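Zidolow Bench Arm - Progress Report for November
For the Ollura Small Workshop Fund

Thank you again for backing this project. It has been a good stretch since the last report, with one slow patch in the middle that I'll come to, and I'd like to take you through all of it, including the parts that cost more time than they should have.

As a reminder, the grant covers a single arm at the shared workshop that can sort and hand out small hardware from screw-lid jars. People who come in with stiff or shaky hands can do almost everything at our benches except wrestle with the jars, and the arm is meant to take that chore away from them. We named the project Zidolow after the street the workshop is on, and the name has stuck harder than I expected.

Where we are

The simulated bench is finished enough to work in every day. I put this off at the start, thinking we'd learn more by getting straight to the real arm, and I was wrong about that. Every grasp now gets tried in simulation first, and only the ones that hold up there get written onto the list for the workshop. So far I have run 3000 simulated attempts at picking a single jar out of a group. The ones at the outside of the group go well. The ones in the middle are another story, and most of my evenings have gone into those.

The trouble is the fingers. When the jars stand close together there is hardly any room for the gripper to open between the lids, and if it comes down a little off center it nudges a neighbor before it closes on anything. I have tried coming in from behind, coming in at a slant, and pushing the front jars aside first. Coming in from behind is the most promising, so I've kept the layout with the tight cluster as my standard test and start each session from it. The red, blue, green and yellow lids are there so the software can be asked for a jar by color, which was the simplest way to begin.

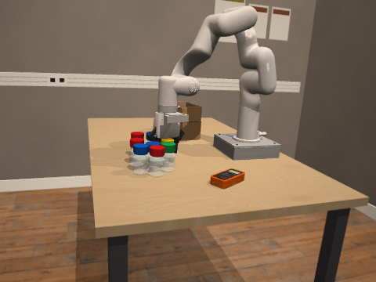
The real arm

The arm itself is mounted at the workshop and moves through its full reach. We had a scare with the Onix controller, which kept dropping its connection after 19 minutes, over and over, and I spent far too long blaming the cable. A setting for idle time was the culprit. It's fixed, and I have written it up on the inside of the cabinet door so the next person doesn't lose a week to it.

Gripping real lids has only just started. The ribbed ones are easier to hold than the smooth ones, and I would like to settle on ribbed lids throughout - a small change, but it would save us a good deal of fiddling.

Money

We spent $145 this period, nearly all of it on finger pads and spare bolts from Nagano Supply. That leaves the budget in good shape, and I don't expect to ask for more.

What comes next

I have 2 things planned before the next report. The first is to carry the from-behind approach over to the real bench, slowly, with one hand on the stop button. The second is an open evening on a Friday, so that the members who will use the arm can tell us what they think of its speed and where it ought to set a jar down. I have my own ideas about that, but I'm not the one who'll be reaching for it.

If anyone from the fund would like to come along that evening, you'd be very welcome, and there will be coffee.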